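3.2 Collecting the demonstrations

I'll be upfront that we picked the cup task out of laziness. Everybody in the Baltdale kitchen drinks tea, so the props were already on the counter. The operator drives the arm through Stukar, our remote control setup, and watches mostly through the wrist camera (Figure 2). We ended up with 900 demonstrations by remote control, plus a smaller batch where one of us just grabbed the arm and moved it by hand.
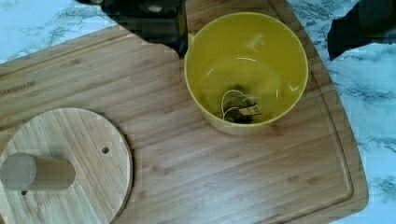
Figure 2. Wrist view during the cup task: yellow cup with a used tea bag, on a bamboo cutting board.

The hand-guided batch was a lot more fun to record, I have to say! You feel the rim through the arm, so you slow down without thinking about it. With remote control you don't get that - our operators hovered, backed off and came in again, and all that dithering went straight into the data. We trimmed pauses longer than 2 seconds and left the rest alone.

I was worried the glossy cup would give the Haruna encoder trouble, what with the reflections sliding over the inside whenever the wrist turns. We kept those recordings in anyway, and trained the first policy on the remote control set only. The mixed set comes back in Section 4, where we compare the two after 3,000 training steps.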